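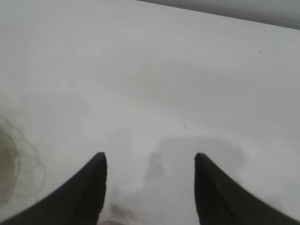
## 4.2 Collecting demonstrations by hand and by remote

We gathered demonstrations in two ways. In the first, the operator held the arm and walked it through the task. In the second, the operator sat across the room with the Triteo hand controller and watched only the wrist view. Kordestani preferred the first method, on the grounds that he could see what he was doing. Taipe preferred the chair.

Each of 3 operators recorded demonstrations under both conditions, for a total of 405 usable episodes. Another 18 were thrown out, most of them because the operator stopped to argue with the controller.

The wrist view (Figure 8) gives a remote operator very little to steer by. Over a pale tabletop, the far edge is the only straight line on offer, and the fingers' soft shadows do much of the work of a depth sensor. Operators told us they had also begun to aim by specks on the table. We advise against wiping it halfway through a session, a lesson we paid for in April.

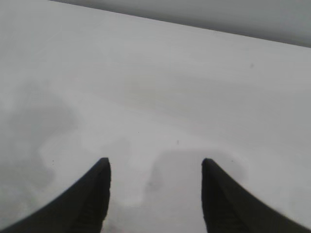

**Figure 8.** Wrist view with the gripper open and empty over the tabletop. Two fingers, their shadows, and a few specks.

Hand-guided episodes were shorter and smoother. Remote episodes contained more pauses, which the policy learned faithfully.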